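About Dirkero

Dirkero is a small business advisory office in Dravine. We work with people who want to open a food business or already run one: bakeries, cafes, caterers, food trucks, sauce and jam makers, and a few small grocers. Most of our clients have fewer than 5 employees when they first come in.

The office was started by Povilas Zariņš and Amparo Cusi. Povilas spent years as a loan officer and turned down a lot of applications that could have been approved with better paperwork. Amparo ran the Lammers bakery on Buter Street until she sold it. She still helps the new owners during the December rush.

What we do

A first meeting is free and lasts an hour. Bring whatever you have, even if it is only a menu and a rough idea of what you want to charge. We will ask what the food costs to make, how many hours you plan to work and how much of your own money you can put in. Lenders will ask the same things, usually in the same order.

After that, we can help with a business plan, a cash flow forecast, a lease review, licensing and health permits, pricing, and loan applications. We do not lend money ourselves, and we do not take a commission from any bank or equipment dealer. Clients pay a flat fee for each piece of work, agreed in writing before we start.

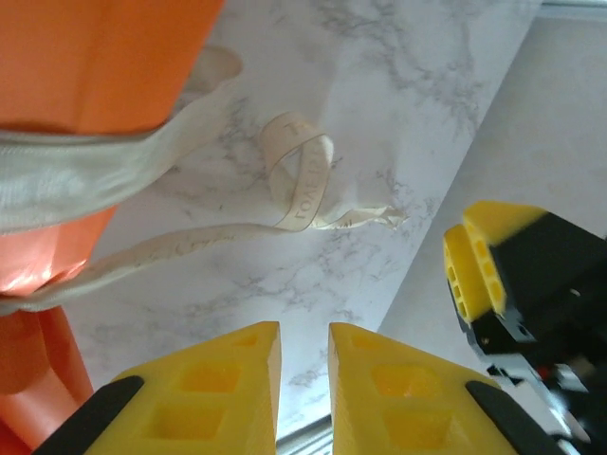 Leases take up more of our time than people expect. A kitchen space that looks cheap may need a new hood, a grease trap or a second sink before it can pass inspection, and the lease decides who pays for it. Nelly Arboleda handles this side of the work. She will visit a space with you before you sign and give you a written list of what is likely to need attention.

Arnulfo Sánchez does the numbers. He builds forecasts with clients, so they know where each figure came from when a lender asks. He also teaches our evening bookkeeping course, which runs for 3 sessions and covers sales tax, payroll and inventory. The course is taught in English and Spanish.

Nidia Salazar runs the front desk and the calendar. If you call, you will most likely speak to her.

Who we work with

We have worked with some 216 businesses so far. Many are still open, and others closed or changed hands. A few people decided after the first meeting that they would rather keep their day jobs and sell at the farmers market in summer, and we helped them with the permits for that too.

Visiting us

The office is on the second floor, above the hardware store, with an elevator at the rear entrance. Parking behind the building is free for 2 hours. Please call ahead for a first meeting. Existing clients can drop off documents at the front desk any time we are open.

Page last updated Oct 30, 2019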